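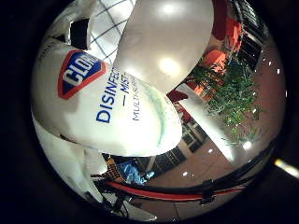
Disinfecting mist

Disinfecting mist is a cleaner sold in a spray bottle and meant for more than one kind of surface. I keep mine under the sink here in Kurkdale, next to the dish towels – handy for counters and doorknobs! Clorox makes one, and the label says "multi-surface" right on it. The big thing people skip (me too, for years) is the wait: the surface has to stay wet as long as the label says before you wipe it.

See also: Dish towel, Spray bottle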